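How to Swap Your Car Commute for the Bus

I drove to work for five years before I tried the bus from Nonstead, and wow, I wish I'd done it sooner! Here's how I got going.

1. Ride it once on a day off
I did the whole route to Serkside with a coffee and no deadline (so much calmer than learning it at rush hour).

2. Add up what driving costs you
Gas, parking, tolls, all of it. Mine came to $1,087 for the spring, and the bus pass was $67 a month - ouch.

3. Pack the night before
Pass, keys, headphones, lunch. I clear a spot on the table and put everything in one place so I can grab it and run.

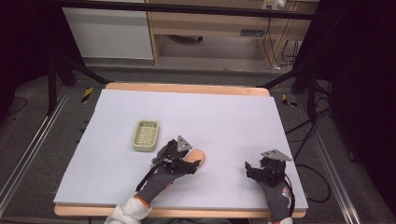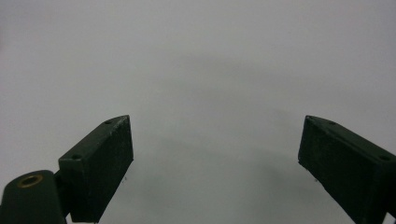 4. Keep a backup
Save the number of a cab company, and know when the last bus leaves. Mine goes at 7:40 p.m., and I've missed it more than once!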